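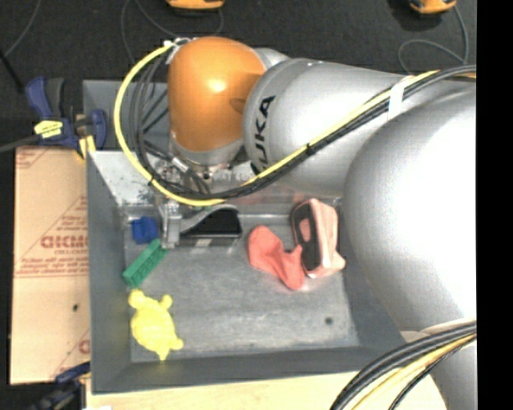 Mixed bin, KUKA arm, gripper down in among the toys.

**WANTED: people to help write (and argue over) a good practice guide for bin picking cells**

Quick one as the deadline is close. Brosel is putting together a plain-words code of practice for small robot picking cells – the sort you find in a workshop or a college lab, where the bin is clamped to a bench and the person who built the cell is also the person who runs it. The big standards are written for factories with a safety department. Most of us haven't got one. So, a short guide, free to use, tested by people who do the work.

We need two lots of people.

**1. Cell reviewers (9 places)**

You run or look after a picking cell. Any make of arm. You'd read the draft, try it on your own cell for a shift or two, and tell us where it's wrong, too long or daft.

What we'd ask of you:

- four online meetings, an hour each, always 4 pm
- one written return per chapter, half a page is plenty
- a walk round your own cell with our checklist, notes sent in before the next meeting
- no selling. If your firm makes grippers, fine, but say so on the form

Must have:

- at least 100 hours at the controls of an arm, any kind
- had the local safety training wherever you are, and can show it
- able to say no to a colleague who wants to "just reach in"

Nice to have: cable dressing experience, teaching experience, a second language.

**2. Trial operators (4 places)**

Paid work, at Stestovero, through October. You'd follow the draft rules to the letter on our cells, and write down every time a rule slows you up, can't be followed or doesn't make sense. No prior robot work needed, we train you. You do need patience and readable handwriting. Logs are on paper.

The job in short:

- set up the bin, check the clamps, sign the sheet
- load the mixed objects. Soft toys, bricks, odd shapes
- start the run from outside the line
- stop it properly, never by the mains
- log the picks, 1000 per operator over the month

Breaks are built in. You won't be left alone with a live arm at any point, and you won't be asked to rush. If anyone does ask you to rush, we want that in the log as well.

**What the guide covers so far**

Draft chapter list, will change:

- *Before power on.* Bin clamped at the corners, not just resting there. Nothing loose in reach of the arm. Floor leads out of the walkway.
- *Cables on the arm.* Our longest chapter and the one with most rows in it. How much slack at the wrist, where to strap, where to tie, how wide a loop can swing before it catches on the bin wall. Opinions badly wanted.
- *The objects.* Which ones shed bits, which ones jam under a finger, when to retire one. Soft and hard in the same bin, yes or no?
- *Hands.* When a person may reach into the bin. Current wording: arm stopped, drives off, key in your pocket. Drondanero want it stricter, Sydorenko think it's already too strict for teaching labs. Come and settle it.
- *Writing it down.* What goes in the log, who reads it, how long to keep it.

Force and speed limits are NOT in our scope, those stay with the proper standards and your own risk assesment. Please don't send us numbers for them.

**Pay and practicalities**

Reviewers: unpaid, but named in the guide if you like, and travel covered for the final meeting. Operators: hourly rate, paid fortnightly, rate sheet sent with the form. Stestovero has step-free access and a kitchen. Closed shoes, no lanyards, no dangling sleeves, long hair tied back – same rules for visitors.

Under 18s can't apply, sorry, insurance. Students welcome otherwise.

**How to apply**

Write to Terence Goodall at Brosel. No CV for the operator places, just a few lines on who you are and when you're free. Reviewers, please send:

- what arm you run and what you pick
- one rule you already use and would keep
- one rule you've been made to follow that you'd bin, and why

Photos of your cell are useful but get your employer's ok first. Leave people out of them please.

We'll answer everybody, though it might be a short answer. Operator chats are held at the bench so you can see the cell before you say yes. If you need anything changed to be able to take part, put it in the first message and Terence will sort it out before you come.

Please pass this on to anyone who moans about their safety paperwork, they're exaclty who we're after.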